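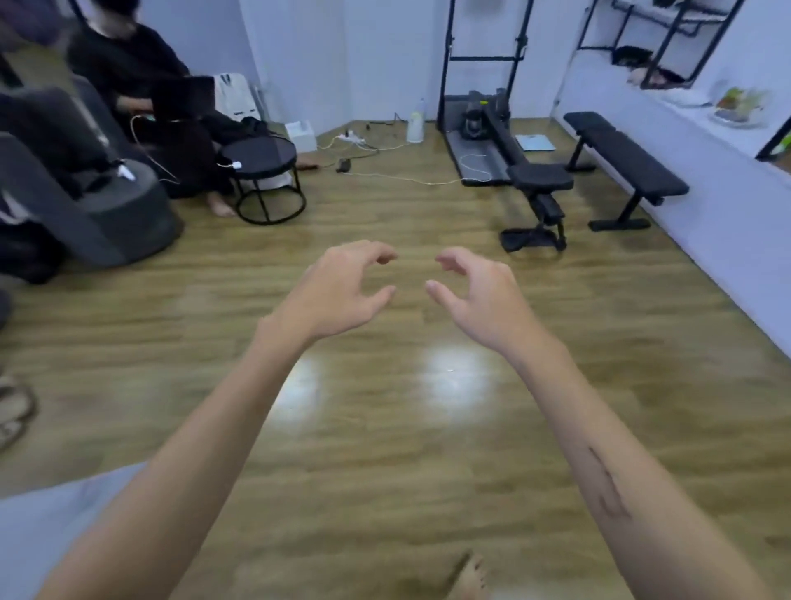 Chapter 7
Soil Moisture and the Timing of Irrigation

A grower who waters by the calendar will be right some weeks and wrong in others. Crop demand changes with growth stage, wind, sunlight and the depth of the roots, and two fields on the same farm can differ widely. This chapter deals with measuring the water held in the soil and using the result to decide when to irrigate.

Three terms are used throughout. Field capacity is the water a soil holds after free drainage has stopped. The wilting point is the water content at which plants can no longer recover. The difference between the two is the available water, and only part of it should be used before the next irrigation.
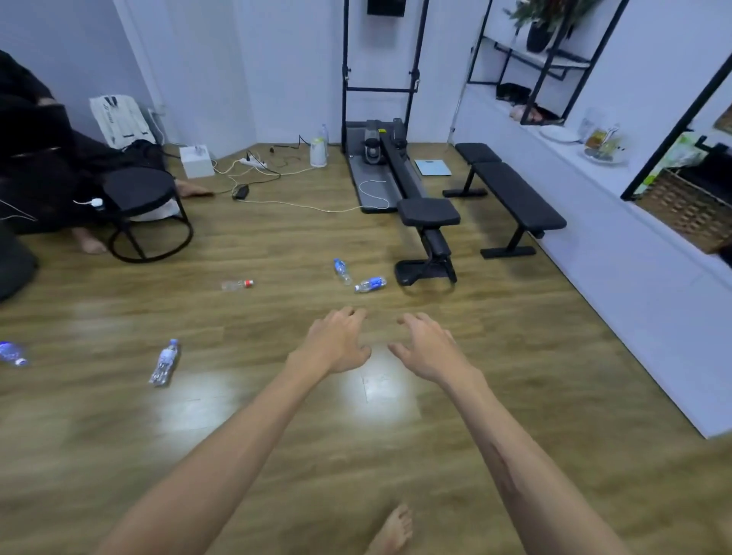 Figure 7.1 Plastic bottles lying on a wood-grain floor.

Sandy soils hold little available water and need small, frequent applications. Clay soils hold more, but they take it in slowly – too high a rate leads to runoff. The grower must know the soil texture before a probe reading means anything.

Our main case is the Pimentel farm, where Narayanan Kaimal and Karim Nassar placed probes at two depths in a 30-acre block of sweet corn. Their readings from planting through September are used in the exercises.
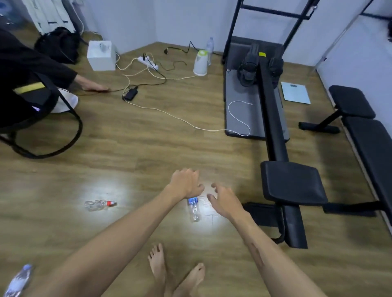
7.1 Choosing a Place for the Probe

A probe reports on the small volume of soil around it. Put it in the crop row, in soil typical of the block, and away from wheel tracks, field edges and low spots where water collects. Pack the soil firmly against the probe, as air gaps give false low readings. Record the depth and position on the field map before leaving the site.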